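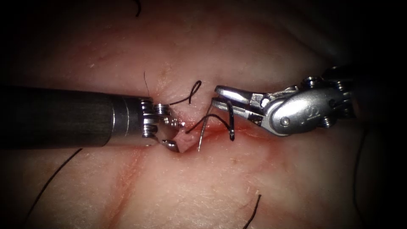
Left jaw tip at the margin of the incision, needle-driver jaws at right.

Closing a short incision with interrupted stitches: practice sheet 4

Applies to a single shallow incision in one tissue layer. Read the whole sheet before starting. Allow 60 minutes for the first attempt.

Setup

Work on the Arnach bench at magnification setting 2. Light the center of the tissue and check that both margins can be seen along their full length. Load the suture from the Kekana tray, cut to 600 mm for running practice or 150 mm for single stitches.

1. Find both ends of the incision before touching it. Redness in the surrounding tissue can make the opening look longer than it is.

2. Lift one margin with the left instrument. Use the curve of the jaw and the least pressure that holds the edge — a full grip crushes it.

3. Grasp the needle one third of its length from the thread end, with the jaws closed flat across the body. Never hold it by the point.

4. Bring the point in at 90 degrees to the surface, 3 mm from the edge. Turn the wrist along the curve of the needle. Pushing straight bends the needle and widens the hole.
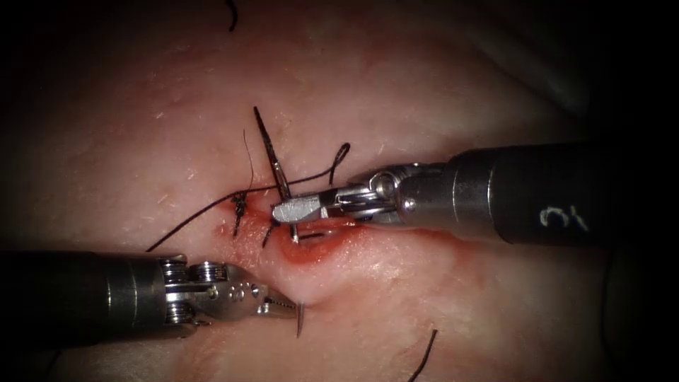
Curved needle held in the closed jaws, point upward, beside the wound.

5. Regrasp behind the point once enough of the needle shows, and draw it out along the same arc.

6. Repeat on the far margin at equal depth. Unequal depth leaves a step in the closure.

7. Pull the thread through until a 20 mm tail remains. Tie three throws, alternating direction, and cut.

Spacing

Place the next stitch 5 mm along. If the edges roll inward, the entry was too close to the margin — remove the stitch and start again from step 2.

Log each closure on form 509.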